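Milis 学生机器人项目组招募数据采集与算法成员（春季学期）

发布日期：2023-02-08

Milis 是面向本科生和硕士生的课外项目组，研究方向为桌面操作任务的模仿学习。本学期的课题代号 Tato，目标是用手持夹爪采集的人类演示数据训练双臂操作策略，并参加 Maihi 桌面操作赛的学生组。现因课题进入正式采集阶段，面向全校招募以下两类成员。

一、岗位与名额

1. 数据采集员，2 名。按照任务说明书使用双手持夹爪完成演示动作，填写采集记录，对当次数据做初步筛查。不要求编程基础，专业不限。

2. 算法与数据处理成员，2 名。负责轨迹重建、时间同步、数据切分和策略训练，需在采集现场值班，处理定位丢失、时间戳错位等问题。

两类岗位可以同时报名，请在报名表中注明第一志愿。

二、课题内容

Tato 第一阶段的任务集中在日常小物件的开合、取放和整理，包括抽拉式盒子的打开与复位、笔和卡片的取出与放回、小件物品的归位等。每条演示从双手离开桌沿开始，到物品处于说明书规定的终止状态为止，中途掉落或重抓的轨迹单独标记，不直接删除。物品的初始位置和朝向由脚本随机生成，采集员按屏幕提示摆放。
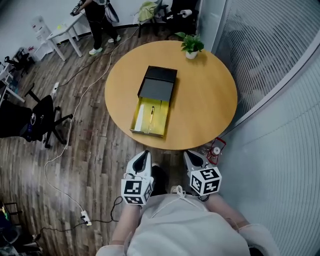 第一阶段计划采集有效演示 1,000 条，全部在 Lotside 实验楼的采集间完成。末端位姿由视觉标记与惯性数据联合解算，因此动作速度、手腕翻转幅度和遮挡时长都有明确上限，具体数值写在采集规程第三节。算法成员需要据此编写自动检查脚本，对超限轨迹给出原因代码，供采集员当天补采。

第二阶段转入策略训练和真机评测。训练代码以组内现有的扩散策略实现为基础，评测按赛事规则执行，每个任务使用固定的初始状态集合，由未参与该任务采集的成员记分。

三、报名条件

数据采集员：
双手活动正常，能够连续站立操作；左右手协调性较好，惯用手不限；能按规程重复同一动作，不自行更改步骤；每周至少可安排两个时段，考试周除外。

算法与数据处理成员：
熟悉 Python 和 Linux 命令行，会使用 Git；了解刚体变换、四元数和相机标定的基本概念；使用过 PyTorch 或同类框架，能读懂并修改他人的训练代码。有 ROS、视觉惯性里程计或机械臂使用经验者优先，请附代码仓库地址或课程作业。

四、时间与工作量

培训安排在 3 月上旬，包括夹爪佩戴与标定、采集规程讲解和试采。试采合格后方可进入正式排班。采集员本学期总工时为 40 小时，每个时段中间设休息，休息时间计入工时。算法成员不按时段计时，以任务单和每周组会进度为准。

五、待遇与学分

采集员按学校学生助理标准发放津贴，按月结算，试采时段同样计酬。算法成员可申请创新实践学分，或将所承担的部分作为毕业设计选题，后者须经所在院系同意。参赛队员从两类岗位中产生，依据出勤记录和第一阶段的工作质量确定。

六、数据与隐私

采集过程会录制手部、前臂及周围环境的画面，可能拍到在场的其他成员。全体成员入组前须签署知情同意书。原始视频仅存于组内服务器，不得拷贝至个人设备。成员中途退出的，可以书面要求删除本人参与录制的原始视频，已用于训练的模型权重不作回收。

七、报名方式

在 Milis 项目页面下载报名表，填写后连同本学期课表一并上传。申请算法岗位的同学另附一页以内的说明，写明做过的相关工作和本人承担的具体部分。材料初审通过后安排面谈，采集员面谈包含一次十分钟的夹爪试用，算法岗位面谈包含一段轨迹数据的现场排错，可自带电脑。

面谈结果通过校内邮箱通知。未按时确认培训时段的，名额由候补人员递补。

Milis 学生机器人项目组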